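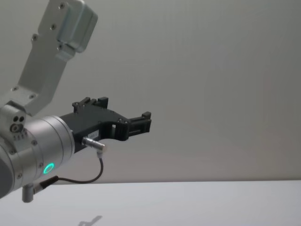 # Chapter 4: Programming a Gripper

In Chapter 3 your group moved the arm between fixed points and wrote down the joint angles at each one. In this chapter you will add the gripper. By the end, your program should pick up a wooden block from one side of the table and set it down on the other without a person touching the controls.

The work follows the order used by the robotics club at Melville School in Brornemcombe, where groups of four share one arm. If your group is larger, take turns at the keyboard and swap after each exercise.

## 4.1 Before you start

Clear the table completely. Check that the gripper cable hangs in a loose loop between the gripper and the wrist. A cable pulled tight will limit how far the last joint can turn, and the plug may work free during a run.

Keep your hands off the table while the arm is powered. One member of the group stands by the stop button and does no other job.

## 4.2 Open and closed

The gripper takes a single number, its opening width in millimetres. Zero means the fingers are fully closed. The largest value you will use is 57. Values above this are ignored by the club software and an error is written to the log.

Start every program with the fingers closed and the arm held clear of the table. We call this the ready position, and the exercises from here to Chapter 8 assume it.

**Exercise 4.1** Write a program that opens the gripper to 20 mm, waits two seconds and closes it again. Run it with nothing between the fingers.

**Exercise 4.2** Change the program so that it repeats eight times. Measure the gap with a ruler each time the fingers open and enter the results in a table like Table 4.1.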